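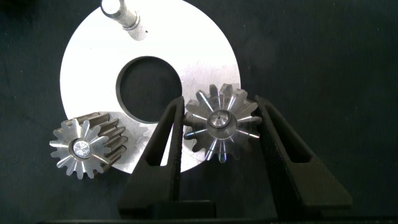 About us

Galtarier is a clock repair workshop and evening school on the first floor of the old Niltotura building. We mend mantel, wall and longcase clocks for private owners, churches and a few local museums. We do not take in watches or anything battery-powered.

The school opened 7 years after the workshop. Classes have up to 10 students and each course lasts 3 terms. New courses start in April and no experience is needed. Tools are provided, but please bring an apron and a notebook.

Bring your clock to the front desk for an estimate. Take the pendulum off first and wrap it separately. The estimate costs £50, taken off the bill if you go ahead. Longcase clocks are collected by Mohammadi Removals, who charge by distance.

The desk closes at 4.30 pm. Parking is behind the building, next to the Plokelus bakery.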